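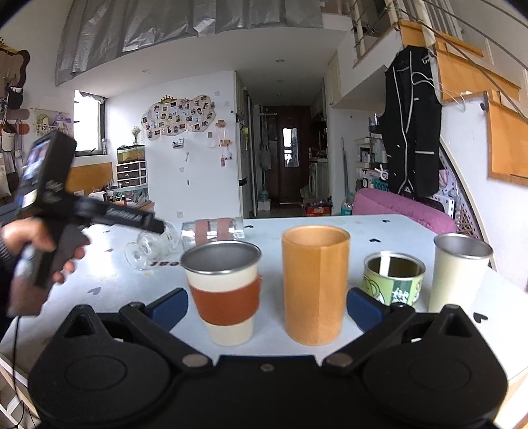 Setbridge Handheld Gripper Kits — Planning and Purchasing

Setbridge supplies handheld gripper kits to laboratories and integrators that collect manipulation data in homes and other furnished rooms. Kits are sold singly or in sets, and every order includes finger pads, a charger and a carry case.

What to budget for

Buyers should plan for one kit per operator, plus one spare for every 8 in service. Finger pads are a consumable item and are sold separately in packs of 7. Cups, cans and glassware for tabletop tasks are not supplied and should be entered as a separate line. Stemmed glasses and tapered cups call for the soft pad, part 121.

Kit options

Kovon: standard pads, single operator.
Masilela: soft and standard pads, for mixed glass, metal and bamboo-colored ware.
Drakport: two matched units with a shared charging base.

Ordering and lead times

Orders of up to 200 kits ship from stock. Larger orders are scheduled for delivery in May — a deposit is required when the order is placed. Written quotations remain valid for the period printed on them and do not include freight.

Prices and stock status last reviewed 8th January. Requests for quotation may be submitted through the Setbridge sales desk.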